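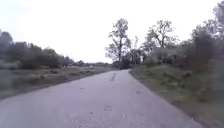
Slide 1: The lane at Tarnside. No kerbs, no paint.

Start with the question on the flyer: can machines do chores yet? My chore is a dull one – going along a lane or path and keeping an eye on the edges. Menderik wanted to know if a machine could take it on.

Mention the spec. Breseck quoted us 4000 metres on a charge. We planned on 2000. Pause here for the battery people.
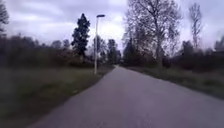

Can a machine keep to a path by itself?
On a clean edge like tarmac against grass, most of the time. Soft edges are harder, and leaves make them worse.

Go on to small things on the ground. A person knows a leaf from a stone without stopping. Our software asked for help 100 times in the first week of April, mostly over nothing. Say this slowly, it is the main point of the talk. 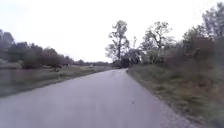

SECTION 2: VERGES AND WATER

Tall grass hides things. Cutting it is a job machines can do on a flat lawn with a wire round it. A rough verge beside a road is another matter, and with water nearby we kept a person within reach of the stop button. That was 4 people on a rota, so no labour saved yet.
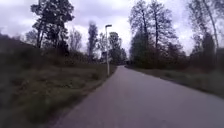 Gallagher: I'd still take it over the floor scrubber in our shop. That gets stuck under the same rack every night, and a path has no racks.

Reply to this, then take questions. Leave the costs slide up.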